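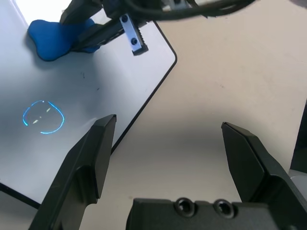 Home | Field Notes | Courts & Maps | Archive | Subscribe

Open Day at the Redistricting Office

The county of Brukunholm redraws its districts once a decade and lets the public watch for one Wednesday in May. I went. Parking was two dollars, exact change, and the machine had opinions about my quarters.

The line at the door was mostly people who already hate the map, plus a school group that hadn't been told what a map was for. We got stickers. Mine said OBSERVER, and I wore it through lunch by accident.

First stop was the drafting room, where the staff use a program called Nera. You pick a precinct, move it across a line, and a number in the corner tells you how unfair you have just become. The demo was set up on the Jitaru district, the one that runs along the river, hops the highway, and collects a retirement village on its way to the airport. Visitors got 90 seconds each to fix it. I made it worse. The man before me made it worse too, but he seemed to be doing it on purpose, and he had a nice touch.

The law says districts must be compact. I asked what compact means and was handed a leaflet. The leaflet says there are several tests and the county "considers" them, the way I consider going to the gym.

After that came the records room, where the public comments from the last round are kept. There were 795 of them. A clerk let us leaf through a binder. A good share were form letters with the blank left blank ("As a resident of ______ I am outraged"), and one was a very thorough complaint about a bus stop. Somebody had answered it, too. The bus stop is outside the county.

The last hour was a mock hearing in the big room, with seats for 400, most of them available. The question was whether Unach, a town that has been split down its main street for two cycles, should be put back together.

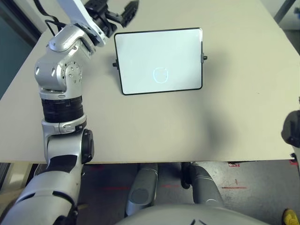 A woman near the aisle said she lived on the split street and rather liked having two representatives, as it meant two people to be ignored by. She got the only applause of the day. The mock panel thanked her and voted to study the matter, so I'd call it a realistic exercise.

Coffee was free and ran out before the question period. The real hearing is at 7 p.m., date to be posted, in a smaller room.

Comments

riverbend_voter: I live in Jitaru. It takes me less time to leave the state than to cross my own district.

Precinct Pat: Did they let you see the old maps? They used to have them out on a table.

M. in Unach: We've been "studied" twice already. Put us back together and we'll buy the coffee.

riverbend_voter: Pat, old maps are by appointment now. Bring quarters.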